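Last updated: 3/25/23
Print | E-mail

Selow wool socks: washing and care FAQ

What temperature should I use?
30 degrees or lower, on a wool cycle. Spin speed makes little difference to shrinkage.

Can they be tumble dried?
No. Dry flat, away from radiators. Allow nearly 14 hours for thick pairs.

Do colours run?
Dark shades may, for the first two washes. Wash them separately.

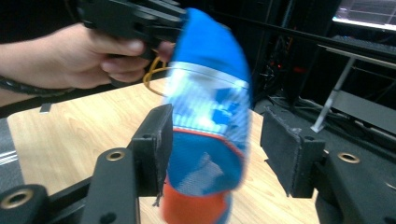
Is fabric softener safe?
It coats the fibres and reduces absorbency. Leave it out.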